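# How Does a Flat Piece of Cardboard Turn Into a Box?

Go and find a cardboard box. A cereal box is great, and so is a shoebox, or the box that a game came in. Got one? Give it a gentle squeeze on the sides. It pushes back! Now think about a single sheet of paper, and how it flops over when you hold it by one corner. A box is made from something not so different from paper, and yet you can stack books on it. How does it do that?

## It starts out flat

Every cardboard box begins its life as a flat sheet. A machine cuts the sheet into a funny shape with flaps sticking out all over, and that shape is called a **net**. It looks a bit like a cross, or a bit like a squashed spider, depending on the box.

The same machine presses lines into the net wherever the cardboard needs to bend. These are called **creases** or **scores**. If you have ever tried to fold thick cardboard without a line to follow, you know it bends wherever it feels like bending, usually in a wobbly curve. A good score makes it fold dead straight.

Most boxes have 6 faces when they are closed: a top, a bottom, and four sides. Boxes like this have a fancy math name, too. They are called **rectangular prisms**, which is a fun thing to say at dinner.

## Why corners are so strong

Try this with an index card. Lay it across two cups like a bridge and press down in the middle with one finger. It sags right away. Now fold up the two long edges so the card looks like a little tray, and try again. Much better! You didn't add anything to the card at all. You only gave it some edges that stand up. 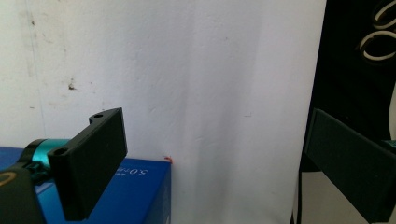
A box does the same trick in every direction at once. Each side holds its neighbor up straight, and where two sides meet, neither one can easily bend. When you set something heavy on a box, a lot of that weight travels down through the corners to the floor. (If you push in the middle of the lid, where there is no corner to help, it dents. Poor lid.)

Some boxes have another secret. Peek at the torn edge of an old shipping box and you may find a wavy layer of paper sandwiched between two flat ones. The wavy part is called the **flute**, and it is full of tiny arches, one after the other. Arches have been holding up bridges for thousands of years, so they are very happy to hold up your new boots. Thin boxes, like the ones for crackers or toothpaste, usually skip the flute and use one smooth layer instead.

## How the color gets on

Here is the part that surprised me most when I was a kid. The words and pictures are usually printed while the cardboard is still flat! That means the designer has to work out where everything will end up after all the folding. If the front and the back share a fold at the top, the words on one of them have to be printed upside down on the sheet so that both come out the right way up.

Concetta Orlandini draws boxes for a puzzle company called Kovley, and she made a test box out of plain paper for every puzzle she worked on. For one of them, she made more than 30 before she was happy. On the very first one, the name of the puzzle was standing on its head.

## Take one apart

You can learn more from ten minutes of un-making a box than from any book. Ask a grown-up which box you can use, and make sure it's empty.

1. Look for the glued flap. It is usually a skinny strip running down one corner, on the inside.
2. Slide your fingers under it and peel slowly.
3. Open the top and bottom flaps.
4. Press the whole thing flat on the floor. There's your net!
5. Trace around it on a big sheet of paper, and draw dotted lines where the folds go.

Now shrink it! Draw the same net again, but make every line half as long. Cut it out, fold it, and glue the skinny flap. You'll have a baby box to match the big one. Here's a puzzle to go with it: how many baby boxes would fit inside the big box? Most people guess 2 or four. Make a few and try packing them in. (The answer is eight, and you might want a snack before you glue that many.)

My neighbor's son, Niilo Peltonen, kept on making smaller ones until the last was the size of a pea. He keeps it in a matchbox, and the matchbox is a box as well, of course, with a drawer that slides. Maybe take one of those apart next!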